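I have had the same phone number since I was in college, and last March it stopped being mine for most of an afternoon. Thread, mostly so I can stop telling this one person at a time.

What happened has a name. It's a SIM swap. Somebody calls your carrier, says they're you, says they got a new phone, and asks to have your number moved to it. If the person on the line believes them, your number moves. Your phone then becomes a small, expensive camera.

My carrier is Zitholm. You may know them from the hold music.

First sign: no bars. I was in my own kitchen, where there have been bars for years. I did what anyone does and turned it off and on again, then walked out to the yard and held it over my head like a man trying to get picked up by a helicopter.

Second sign, which I ignored: a text from that morning saying "Your request is being processed." I hadn't made a request. I assumed it was about my bill, and I assume as little as possible about my bill.

Third sign: an email saying the password on my other email had been changed. That one I noticed.

The thing about text message codes is that they go to your number. Whoever has the number gets the codes. I had been feeling pretty smug about those codes. I had lectured my mother about those codes.

In the next hour they got into the email, then a shopping account, then tried the bank. The bank is Dromstead Savings, whose website looks like it was built during a power outage. It was also the only outfit that day to say no. It wanted the answer to a security question, and I'd typed the answer wrong when I set it up, so only a person with my exact typo could get in.

I have never fixed the typo. I'm thinking of having it engraved.

The shopping account was less picky. $1,464 in gift cards, gone in two orders. I'd like to say I was surprised the card on file went through. I was a little flattered.

Now, calling your phone company when your phone company has given away your phone. You need a phone. I borrowed my neighbor's. Zitholm then offered to confirm my identity by texting a code to my number.

I explained the problem. The agent was very kind about it and offered to text the code again. 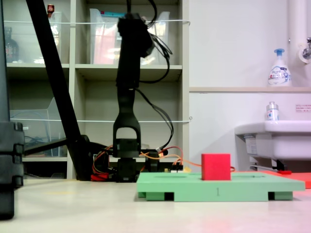 Babak Parsa replied to say that the store is faster than the phone line, every time, and to bring a government ID plus a paper bill if you still get one. He lost his number for 2 days because he stayed on hold out of stubbornness. He also wants me to mention that you should ask for the fraud department by name, as the regular desk can see the swap but can't undo it.

All correct, and I wish he'd replied in March. I did end up at the store. The man there looked at my license, looked at me, typed for a while and gave me my number back. It took less time than parking.

So, what I changed, in the order I got around to it.

I put a PIN on the carrier account. It's separate from the one that unlocks the phone, and you have to ask for it. Zitholm keeps it 7 menus deep, under "Preferences," next to ringtones.

I turned on the number lock too. It blocks any transfer until you switch it off yourself. Your carrier may call it something else – try searching for "port" or "transfer" in the app before you give up and shout.

I moved my codes off text messages and into an authenticator app. The codes live on the phone itself, so stealing the number doesn't get you the codes. Setting it up for everything took almost 8 evenings, one of which went entirely to an airline.

Print the backup codes. Put them somewhere in the house you'll remember. I put mine somewhere safe and have since had to print them again.

I took my number off my public profile, where I'd listed it in case of business inquiries. There had been one inquiry. It was Purton, the gutter people.

The gift card money came back after a few weeks and a form asking me to describe the thief. I wrote "has my phone number."

If your bars vanish somewhere they never vanish, don't stand in the yard. Get on wifi, check your email, and borrow a phone. Mine was back by dinner, with four voicemails on it, all from my mother, asking whether I'd remembered to set up the codes.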